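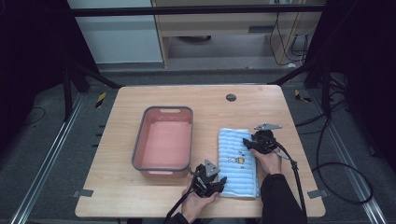 Dealer will not honor quoted price after model-year changeover - normal?

Asked by Laiba Gondal in Buying and Selling

I put a deposit on a Preltia crossover in July, base trim with the manual gearbox. The order form lists the price, destination charge and a dealer fee of $402. The salesman now says the outgoing model year is no longer being built, that my order was never assigned a production slot, and that it will be "rolled over" to the new model year at the new price. The new one has a different infotainment unit and the same engine. I did not ask for either change.

The form has a line reading "price subject to manufacturer revision prior to build." Does that line cover a full model-year change? Can I get the deposit back if I decline?

2 answers

Parveen Ghauri
Accepted answer

Read the form again for two separate items: the price revision clause and the vehicle description. They do different jobs.

A price revision clause normally lets the dealer pass on a change in list price for the vehicle described. If the description block gives a model year, a car from the following year is a different vehicle, and the dealer would usually need a new order form with your signature. If the model year box is blank, or says "current," your position is weaker.

On the deposit, look for the word "refundable" and for any cancellation period. Many forms are silent. Where the form is silent and the dealer cannot supply the described vehicle, a refund is the usual outcome, but state rules differ and the consumer office for your state will have the text.

What I would do:

Ask for the order status printout. It shows whether the order was submitted to the factory and on what date. An order that sat in the dealer's own system is the dealer's problem - a submitted order that was never scheduled is the factory's.

Ask for a dealer locate on remaining stock. Slow-selling trims sit on lots well past changeover. The manual base car is a low-volume build, so widen the search radius before giving up.

Put the refund request in writing, by email, with the order number and the amount. Do not sign the rollover form while this is open.

Do not accept "the system did it automatically" as an answer. A rollover may be automatic, but your agreement to the new price is not.

Comments on this answer

Laiba Gondal: The model year is filled in. The printout shows the order was never submitted. Email sent.

Parveen Ghauri: Then ask for the deposit and the price match in the same email and let them choose.

Alby Costigan

Same thing with mine, different brand. Waited 59 days. Took the new one in the end as the difference was small. Check the fee too, mine went up and they did not mention it.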